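Durnex publishes good practice guide for hand-held gripper work

Durnex has at last brought out its guide to good practice for people who work with hand-held grippers, and a friendly, readable thing it is too - only 30 pages, all in plain words. Yoon-hee Ki, who led the writing, says she read 142 comments on the draft and was glad of every one.
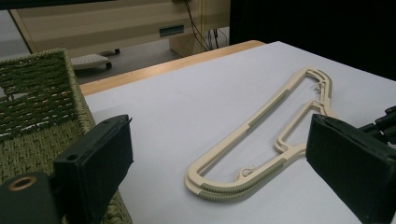
Among the rules are clear labels for every task, a check of the finger pads before each session and a proper rest for the hands. Staltard and Cunetti have both said they will follow it, and a second edition is planned for February.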